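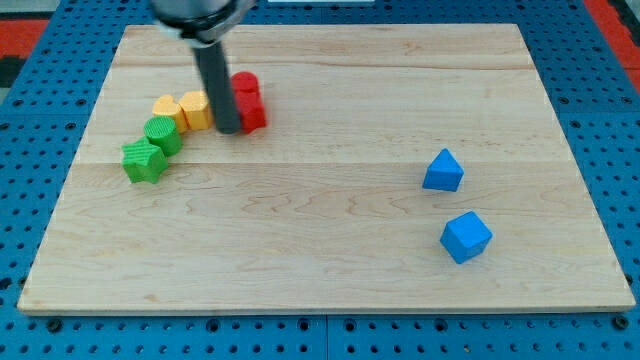

Text: Anska workshop notes. Last revised February 7, 2026

Section 4. Setting a wooden board on a pegboard bench

This section covers laying a large wooden board over a perforated bench top, for sorting blocks and other small parts. It assumes the bench is already assembled and levelled as in Section 2. If you skipped Section 2, go back. A board will not hide a bench that rocks, whatever the catalogue says.

Before you start

You will need the board, a soft brush, a dry cloth, a long straight edge and a sheet of thin card. The Arberg kit also includes a bottle of "surface conditioner". We have used it and we have left it in the box, and could not tell the two boards apart after a month.

Choosing the board

Pale, maple-like wood is a sensible choice under coloured blocks. A red block stands out well against it. A wavy figure in the grain looks handsome and does nothing else, so don't pay extra for it unless you like it.

Boards made up of long planks have seams running across the work area. Sellers tend to call these invisible. They are not, and you should check them yourself.

Laying the board

1. Brush the bench top. Pay attention to the joints between panels, where grit collects.

2. Find the larger bolt heads among the regular holes. Run the straight edge over each one. Any that stand proud must be tightened down, or the board must be placed clear of them.

3. Lower the board on to the bench with the seams running left to right as you stand at the front. Two people should do this with the larger sizes.

4. Leave a margin of bench showing on all four sides. We allow at least 20 mm at the back and more at the front. The margins need not match.

5. Press each corner in turn. If one lifts, slide the board a little and try again before reaching for packing. Card under a corner is a last resort and it will creep out.

6. Draw a fingertip along every seam. If you feel a step, turn the board over and try the other face.

Caution: Do not screw the board down through the bench holes. Wood moves with the seasons, and a board fixed tight in February can be bowed by July.

Note: The Shokri non-slip mat is advertised as holding loads of up to 30 kg. We had a board slide on it under a good deal less. Try it with your own board before you rely on it.

Setting out the blocks

7. Start with one cluster, well in from the edge. Blocks placed near the front get knocked off by sleeves.

8. Leave a finger's width between blocks if they are to be picked up singly. Tightly bunched blocks hide one another and the ones behind get shoved about.

9. Keep blocks off the seams if they are narrow enough to tip.

Cleaning

Wipe along the grain with the dry cloth. For marks that stay put, use 400 grit paper, lightly, and stop as soon as the mark fades. Going up to 3000 grit gives a lovely sheen and a surface that blocks skate across, so we don't recommend it here.

Istari boards come with an oiled finish and their own care sheet. Follow the sheet for the oil. Ignore the part about weekly polishing.

For replacing a damaged bench panel, see Section 6.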